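How to Lay a Plank Floor in a Small Workroom

This page covers fitting solid wood planks over a timber subfloor in a workroom or garage conversion. It assumes the walls are finished and the door is hung. The measurements come from our own job at Ernley, where the room was 2 doors down from the main store and had been used for paint.

Before you start

Leave the planks in the room, unopened at the sides but slit at the ends, until they have settled to the humidity of the space. We allowed all of June. Check the subfloor with a long straight edge in both directions. Plane down high spots and fill low ones with a levelling compound suited to timber. Screw down any board that moves underfoot.

Measure the room at both ends and in the middle. Ours was 554 mm wider at the door end than the drawing showed, where an old cupboard had been taken out. Buy for the widest reading and add a tenth for waste.

Setting out

Run the planks along the longer wall unless the joists run the same way, in which case cross them. Snap a chalk line parallel to the starting wall at one plank width plus the expansion gap. Work out the width of the last row now. If it is less than a third of a plank, rip the first row narrower and share the difference.

Colour matters more in a small room than in a large one. Grey plaster shows up an orange or red timber strongly, so put a few loose planks against the wall before opening every pack.
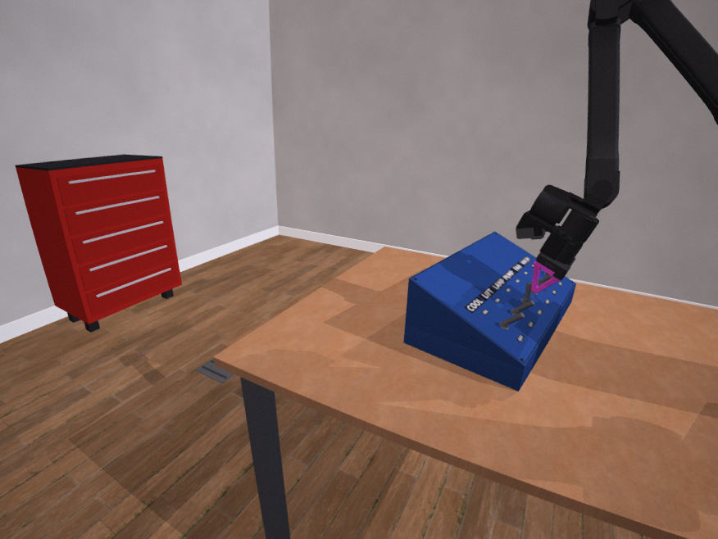
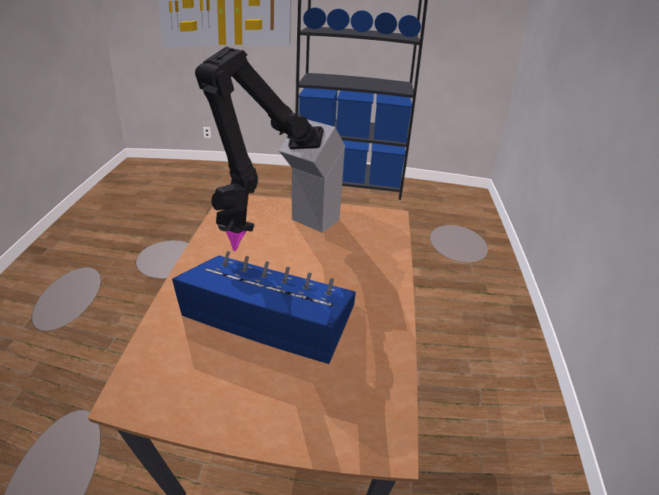
Fixing

1. Place the first row with the groove to the wall, using spacers to hold the gap. Face-nail close to the wall so that the skirting covers the heads.

2. Nail through the tongue at 45 degrees into each joist. Punch the heads below the surface or the next plank will not close up.

3. Start each new row with an offcut from the last, provided it is longer than two joist spacings. Keep end joints well apart in neighbouring rows.

4. Tap planks home with a scrap of the same profile. Do not strike the tongue directly.

5. Check the run against the chalk line every fourth row. Correct a drift over several rows, a little at a time.

6. Draw the last rows in with a pull bar and face-nail them.

Cutting round a door lining

Undercut the lining with a fine saw laid flat on a spare plank and slide the floor beneath it. Scribing round the moulding takes longer and the joint opens in winter.

Finishing

Sand along the grain with 60, then 80, then 120 grit. Vacuum between grades and wipe down with a barely damp cloth. We used two coats of Fagundes hardwax oil, thinly applied with a short-pile roller. Jallell matt lacquer was tried on a test board and marked too easily under castors.

Fit the skirting to the wall only, never to the floor. Heavy cabinets can go back once the finish has reached full hardness, as given on the tin. Lift them into place; dragging will score the surface along the seams.

Parts list for the Ernley room: Wirano plank, order code 1746, plus cut nails, spacers and matching filler.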